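Fatcombe Laundry Set: notes for users

Two-arm examples of loading and unloading a front-loading washing machine
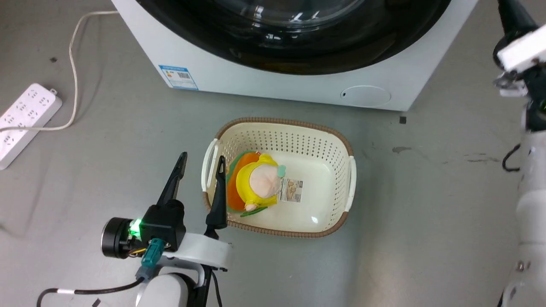

The set was put together to train a policy that moves soft items between a basket on the floor and the drum of a washing machine. It is shared within the Prurkgate project and with anyone who asks. Please read the section on known problems before you train on it.

What is in it

There are 2000 episodes. Each one is a single attempt at one task, driven by a person from start to finish. The two tasks are:

load: open the door, move everything from the basket into the drum, close the door
unload: open the door, move everything from the drum into the basket, close the door

Each episode has its own folder with the head camera video, the joint positions of both arms, the gripper openings and a short text file with the instruction. Times in all files are in seconds from the start of the episode.

Items

Plush toys were used for most of the work. They keep some of their shape when gripped, and the operators found them a fair first step before clothes. Loose sewn-on parts and tags were left as they were. Towels and socks appear only in the folders whose names begin with "cloth".

How it was gathered

Shirley Catterall and Yao-tsung Tsang drove the arms. Wendy Catterall reset the basket between attempts and wrote the instruction lines. The person resetting chose where the basket went, within reach of both arms, and was asked to turn it a little each time. The machine stayed in one place and was never run during an episode.

An attempt was kept if the task was finished, even when an item was dropped and picked up again. These are marked "recovered" in the text file. Attempts stopped by the operator were moved to the folder "stopped" and don't count towards the total.

Splits

Use the lists in the folder "splits". Don't make your own by picking episodes at random, as neighbouring episodes often share the same items and nearly the same basket position. The test list holds out whole sessions.

Known problems

The door is glossy and throws back the room lights. Models trained on small crops tend to mistake the bright spots for items.
The gripper opening drifts in the early sessions. A corrected column is given next to the raw one.
In 16 episodes the instruction says "load" where the task is "unload". They are listed in errata.txt and will be put right in the July release.
The upper part of the machine is often out of view, so the set is no use for learning the controls.

Changes

Wednesday, May 30, 2018: first shared version, with the splits checked by Sverre Forsberg.

Contact

Send faults and questions to Barry Furnival, giving the episode folder name and the time in seconds.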